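Larkby Molded Pulp Egg Carton

Sold flat-nested in bundles of 200 or cases of 400
Made by Polák Packaging, distributed by Larkby

Overview

The Larkby is an open-cup egg carton made from recycled paper pulp. It's meant for small farms, farm stands, bakeries and anyone else who packs eggs by hand and wants a carton that is easy to fill and easy to stack. The pulp is dyed through, so the color goes all the way into the material and doesn't rub off on clean shells.

We have carried this carton for 3 seasons. The current version has slightly taller dividers than the first one, after several customers told us that their larger brown eggs were touching at the sides. The cup size did not change, so your old and new cartons can be used together.

What the carton is made of

The material is paper pulp, pressed in a mold and dried in an oven. There is no plastic liner and no wax coating. The inside of the cup has the same slightly rough surface as the outside, and this helps keep the egg from turning once it is set down.

Pulp takes up some moisture from the air. In a damp room the carton gets a little softer and the rim may bend or curl. A carton like that can still hold eggs on a counter, but we don't suggest using it at the bottom of a stack. Keep unopened bundles off the floor and away from outside walls.

Cups and dividers

Each cup is cut low on the sides, and the dividers rise between the cups in rounded flaps. The low sides let you get your fingers around the egg when you lift it out. The flaps give a little under pressure and come back when the egg is removed.

Medium and large hen eggs fit well. Extra large eggs fit, but they stand higher and you should leave more room above them when stacking. Jumbo eggs are too wide and will push the flaps outward. Duck eggs vary a lot from flock to flock, so please order a sample before you buy a full case. Bantam and quail eggs are too small for this carton and will roll in the cup. For those, see the Skondudon small-egg tray.

Colors

Light blue, natural gray and straw yellow. Light blue is the one we sell most of, mainly to people with brown-egg flocks. The shade varies a little between batches because the recycled paper varies. If you need a whole order to match, write "same batch" in the order notes and we will pack from one pallet where we can.

Filling the carton

Set the carton on a flat table with the long side facing you. Work from the far row to the near row so your sleeve doesn't pass over filled cups. Place each egg with the pointed end down and let go of it once it has settled. Don't press.

Loose eggs on a smooth tabletop can roll, and they roll in a curve that's hard to guess. If you sort on the table, put down a folded towel or use the Gistudgate sorting mat, which has a raised lip on all sides. Check each shell for hairline cracks before it goes in. A cracked egg will leak into the pulp, and the stain can't be washed out.

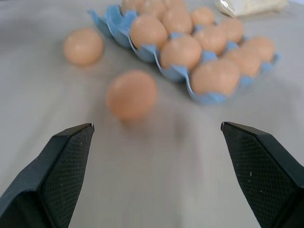

Larkby carton in light blue with brown eggs, two still on the table.

Stacking and carrying

Filled cartons can be stacked with a sheet of stiff card between layers. Without the card, the weight rests on the eggs and not on the dividers. For shelves and refrigerators we suggest no more than 3 layers. For a car trip, 2 is better, with the cartons packed snugly in a crate so they can't slide.

Carry a filled carton with both hands, one under each end. Picking it up by one end puts a bend in the middle, and the end cups may tip.

Reuse and disposal

A clean, dry carton can be used again at home several times. Rules on reusing cartons for eggs that are sold differ from place to place, so check with your local office if you sell to the public. Throw out any carton that has been wet, has egg on it or has torn flaps.

Used cartons can go in with paper recycling if they are clean. They can also be torn up and composted. Torn pieces break down faster than whole cartons. Many of our customers start seeds in the cups and plant the whole cup, in which case tear the bottom open a little so the roots can get through.

Labels

The ends of the carton will take a paper label with ordinary glue. Stick-on labels hold on dry pulp but may lift at the corners in a refrigerator. Rubber stamps work if the ink is fairly thick. Thin ink spreads and small letters become hard to read. We don't offer printing on this item.

Ordering

Bundle of 200: ships in one box. Cartons are nested and tied with paper band.
Case of 400: ships in two boxes, which may arrive separately.
Samples: one carton in each color, mailed flat in a padded envelope. The cost is taken off your first order.

Orders placed before noon normally leave the warehouse the same working day. Our busiest month is April, and orders then can take about 2 extra days to go out. If you know you'll need cartons in spring, it helps to order ahead. Dry cartons keep well.

Returns

Unopened bundles can be returned in their original box. Opened bundles can't, as the cartons are used for food. If cartons arrive crushed or damp, keep the box, take a photo of it and write to us before you throw anything out. A few bent flaps in a bundle are normal and can be straightened by hand.

Questions about fit, batches or larger orders go to Matěj Kollár in the Larkby sales office. Please give the egg size you pack most often and the color you want.

Related items

Gistudgate sorting mat, gray
Skondudon small-egg tray, natural gray only
Stiff card layer sheets, cut to carton size
Paper band, plain, on a roll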